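# About Grirkmont

Grirkmont packs small goods for shipment. We work from a single building in Altton, with the packing tables on the ground floor and storage above. Most orders are short runs: the customer sends the goods, we box, wrap and label them, and the carrier collects at 4 p.m.

Our standard small box is the Kema, a black rectangular case used for parts that must not shift in transit.

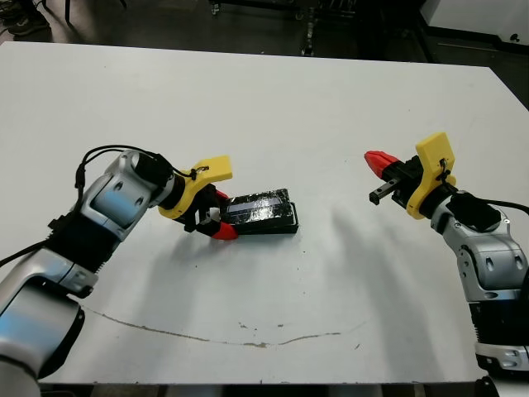
*Black box on a white packing table.*

## Boxes and trays

The Kema is supplied in 3 depths. For fragile parts we add the Nyanda insert tray, ordered separately. Customers may send their own tray, provided the outside dimensions are stated on the order form -- we do not trim trays on site.

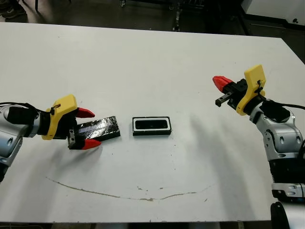 *Black tray with white inner rim, beside a taped block.*

## Wrapping

Tape is chosen per order. Gloss tape shows creases and reflects light, so labels that need to be scanned go on a separate matte patch. Customers who require a flat finish should ask for sleeve wrap, which adds one working day.
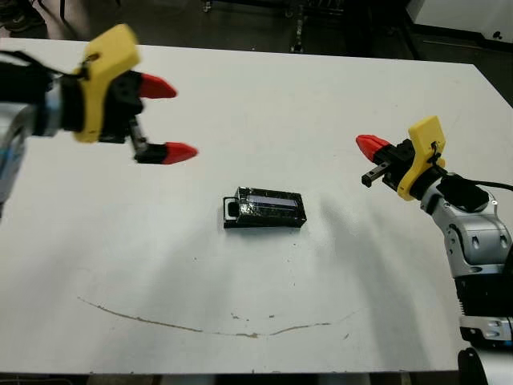 Tables are kept white so that dark boxes and loose scraps of tape are easy to find. Surfaces are wiped at each change of order and replaced when the coating wears through.

## Capacity

Normal output is about 3,000 boxes a month. The minimum order is 5 boxes. One storage bay holds 1,125 boxes in the shallow depth, fewer in the others.
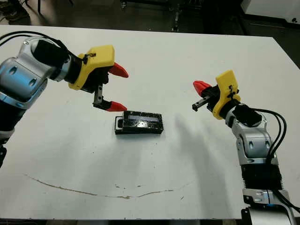 *Small black box on the table.*

Quotes are issued by the Altton office between 8 a.m. and 3 p.m. Include the box depth, the wrap type and the delivery address. Stock is counted in March, and orders received during the count ship when it closes.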